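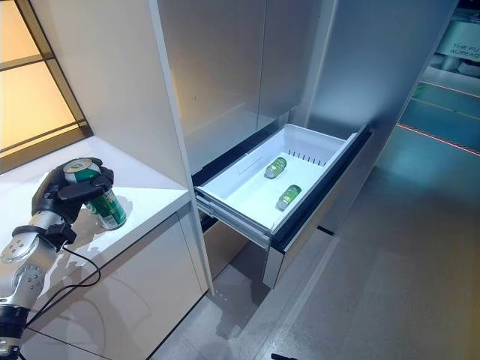
Wiltel support says the withdrawal left their side at 10 this morning and anything after that is up to the network. Okay, fine, but my Vundeo wallet still shows zero and I'm getting twitchy!

What I sent: 387 USDT, out of Wiltel, to the deposit address I copied from Vundeo (checked it twice, first and last characters both match). The explorer says confirmed, 13 blocks deep when I looked.

Tried so far: logged out and back in, hit resync, switched nodes. Nothing. The old 300 from last month shows up fine -- so it's only the new one.

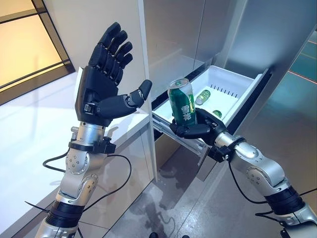 Kitchen, November.

Update: found it, I think. I'd picked the Nernero network on the withdrawal screen and my wallet only had the main one turned on. Added Nernero under Settings and there's my balance -- phew. Can you please put a warning on that screen? Leaving the ticket open until I hear back.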